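Minutes of the football club meeting, 11 May 2022

Present: the board, both team coaches, two parents from the junior section. The minutes of the meeting in March were read and approved with no changes.

**1. League matches**

The first team has 2 matches left, away at Galtik and then at home against Tian. The coach informed that the left defender is still injured and will not play in either of them. The team needs one point to stay in the division. The reserves have finished their season.

**2. Bus to Galtik**

Iko offered a bus with 70 seats. The price is the same as last year. It was agreed to take it. Players and coaches travel free, supporters pay at the club house before the trip. Departure time will be written on the notice board.

**3. Money**

On the account there is 3902 after payment of the referees. The invoice from Astix for the new goal nets is not paid yet, because one net came in the wrong size. We wait for the exchange.

**4. Junior section**

The parents asked for an earlier training on the small field. The coach has nothing against it. About 12 new children wish to start after the summer. One more junior coach must be found, and the board will ask among the older players.

**5. Other matters**

The lock in the guest dressing room is to be changed before the Tian match. The request for a second washing machine was moved to the next meeting.

Meeting closed.

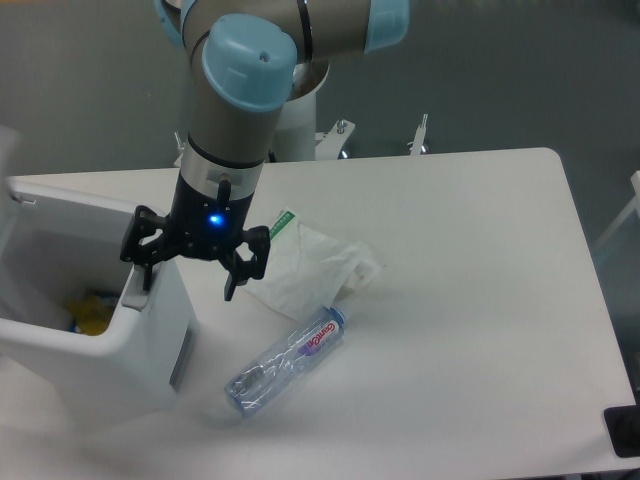
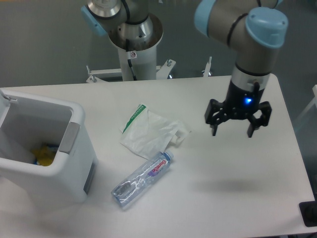
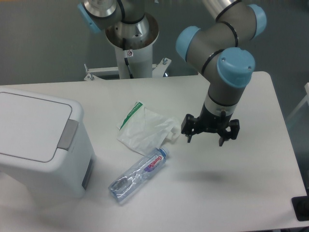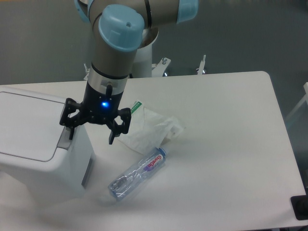 Robot arm and white table, four views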